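Teaching by Doing: Hand-Held Demonstrations for a Cup Sorting Task
Final report, Stostano project
Robotics practical, second year, submitted December

1. What we set out to do

Our project started from a question one of us asked in the first week: if you can show a person how to set a table in a minute, why does it take so long to show a robot? The practical gave us one term, a small arm in the Dradport lab, and a lot of freedom. We chose a task that sounds simple and has plenty hidden inside it – picking up disposable cups that are lying on their sides, standing them upright, and leaving alone the objects that don't need to move.

We called the project Stostano. The goal was to compare two ways of giving demonstrations. In the first, a person steers the arm by remote control while the robot records its own joint positions and camera view. In the second, the person holds a pair of grippers directly, does the task at a normal table, and the robot arm isn't in the room at all. Both kinds of recordings were then used to train the same type of model, and we tested the results on the lab arm.

We loved working on this. It was messy in ways we didn't expect and we learned more from the bad recordings than from the good ones.

2. Remote control demonstrations

The remote control part used the Cliser interface, which was already set up in the lab from last year's practical. You hold a controller in one hand, squeeze a trigger to close the gripper, and the arm follows your wrist with a short delay. That delay is small on paper and very big when a paper cup is involved. In our first session we crushed so many cups that we had to go and buy another sleeve of them before lunch.

After the first week we got better. We made these changes:

We slowed down the arm near the table. Cliser lets you set a lower speed below a certain height, and this helped a lot with grasping.

We stopped standing behind the robot and moved to the side. From behind, the arm blocks your own view of the cup at the worst possible moment.

We took turns after every 9 recordings. People get careless when they're tired, and it shows up in the data as little jerks just before the gripper closes.

Even so, the remote recordings were slow. A cup that takes a second or two to set upright by hand took much longer through the controller, and most of that time went into hovering. The model picked up the hovering too! When we played back the first trained version, the arm would drift to a spot over the cup and hang there, wobbling slightly, exactly the way we had while trying to judge the distance.

3. Hand-held demonstrations

For the second part we used hand-held grippers with soft pads on the fingertips and a camera looking out past the jaws. You squeeze, the jaws close, and the camera records roughly what the robot's own wrist camera would see later. There is no arm between you and the object, so you feel the cup start to give before you crush it. All of us noticed this within the first few minutes.

The other big plus is that you can take the grippers anywhere. The lab at Dradport has one gray bench and one kind of light. For the hand-held part we worked on an ordinary table in an apartment, with patterned cloths, changing daylight, evening lamps, and whatever else was in the room. We wanted the model to see cluttered backgrounds early so that it wouldn't fall apart the first time somebody moved a chair.

We wrote a short protocol so the recordings would be comparable:

Start with both grippers open and in view of the table.
Handle one object at a time with each hand.
Set the cup upright, let go fully, and back away before going to the next one.
If a cup rolls off the table, stop and throw out the recording.
Change the layout between recordings, including the things that aren't cups.

The last rule came out of a mistake. In our early layouts the bowl always sat in the same corner, and we suspect the model used it as a landmark. Once we moved the bowl around in testing, the arm started reaching for empty cloth. We re-recorded a large part of the set after that, which hurt at the time.

Using two hands brought its own trouble. When you work with a gripper in each hand, you naturally let one of them wait while the other does something. For a person this is fine. For the model, a waiting hand is still a demonstration, and it learned to wait very well. We began asking the demonstrator to park the idle gripper near something it might need next, so there was at least a reason for where it was. This made the motion look more natural and cut down on the long still stretches.

4. Objects

We chose the objects on purpose to be different in weight, color and stiffness. Plain paper cups are light and fold easily. Cups with textured sleeves are easier to grip but harder to line up, because the pads catch on the sleeve. Clear cups were a headache from the first day to the last, and they deserve their own project. A ceramic mug and a bowl of strawberries were added as things the robot has to live with on the same table.
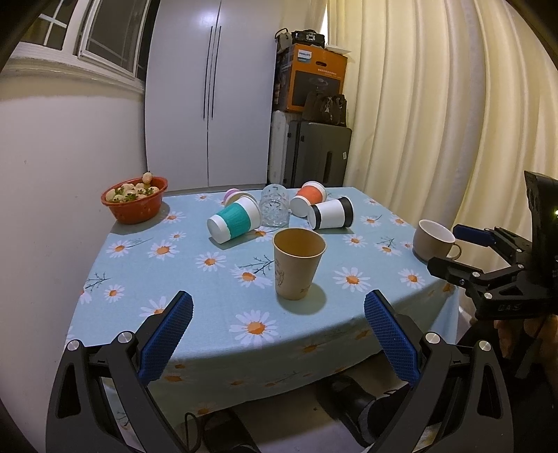

Figure 1. Hand-held demonstration, seen from the gripper camera. Tan cup upright in front, tipped cups in a row behind it, second gripper by the mug.

Figure 1 shows why the clear cup gave us so much grief. The cloth shows right through it, and a model that finds objects mostly by color has very little to hold on to. The cups with teal, orange or black bands stand out much better. The mug handle is also useful to look at, with one finger of the second gripper just behind it. Mugs were new to us at that point, and the handle gave us a second way of approaching the object that we hadn't planned for in the protocol. We decided to allow it.

5. Training and testing

In total we kept 3,000 short recordings after cleaning, counting both methods together. We trained with the Radonjić toolkit on the department machines, using the default settings except for the image size, which we lowered to fit the job into our overnight slot. We trained 3 models: one on remote recordings only, one on hand-held recordings only, and one on a mix.

We can't claim strong statistics from one term of work, so we'll stick to what we saw on the lab arm.

The remote model was the most accurate on the gray bench and the worst anywhere else. Putting a cloth on the bench was enough to confuse it.

The hand-held model moved faster and more smoothly. It coped with new cloths and new lighting, but it sometimes asked the arm to go where the arm can't go. A human elbow is very generous and our robot's is not.

The mixed model was the one we kept coming back to. It kept most of the smoothness and made fewer impossible moves. It still failed on clear cups more often than not, and it still knocked into the neighboring cup when the row was tight.

One moment we want to put on record: late in the afternoon before our presentation, the mixed model reached for a tipped cup, nudged it by accident, followed it as it rolled, and stood it up. We had never recorded that on purpose. There was a lot of yelling in the lab.

6. What we would change

We would check the reach of the real arm before recording by hand. A strip of tape on the table marking the reachable area would have saved us a pile of useless recordings.

We would write down the layout of each session. We relied on memory and on file names, and by the third week the file names were things like "new_new_cloth2".

We would record more failures and recoveries. Throwing out every recording where something rolled was too strict – those are the cases where the robot most needs help.

We would also like to try clear cups with a different kind of sensor, or at least with side lighting. The next group is welcome to our cups, our notes and the list of known bugs in our sync script, all of which are in the Stostano folder on the lab drive. Please fix the time stamps first.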